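Section 4. Hanging and removing cups

The Nunora stand has a round wooden base, an upright pole and pegs. Set it up on a flat, dry surface before loading.

1. Turn the pole by hand. If it moves in the base, tighten it first (section 2).

2. Hold the cup by its ribbed side wall and slide the open end over the peg until the rim meets the pole.

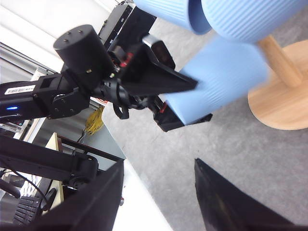

Do not force the rim past this point – the peg may work loose. Load pegs of the same height before moving to the next level.

3. To remove a cup, steady the pole with one hand and draw the cup off along the line of the peg. 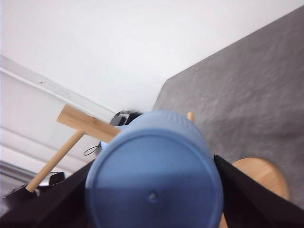
Reece Haslam writes that cups pulled straight upwards caught on his pegs, and that tilting them to match the peg cured it. The instruction in step 3 stands for all pegs.

4. Check the balance. A loaded stand should not rock when the worktop is tapped.
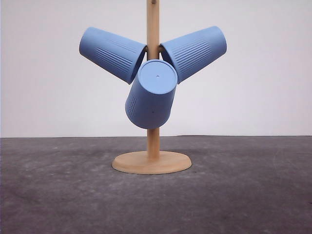 5. Keep the load on each peg below 400 g. One cup per peg.

Caution: do not lift the stand by a cup or a peg.

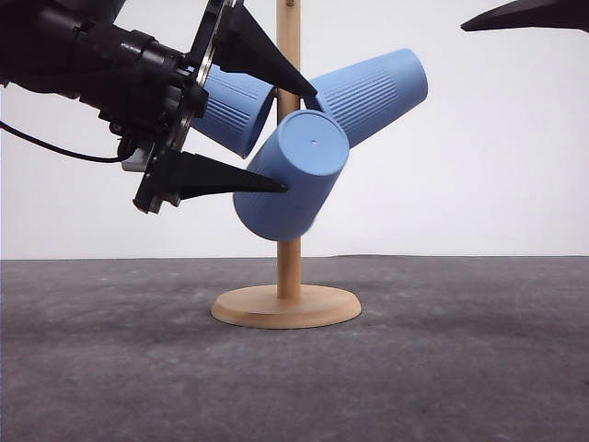
Wipe the wood with a barely damp cloth and leave it to dry – do not soak the base.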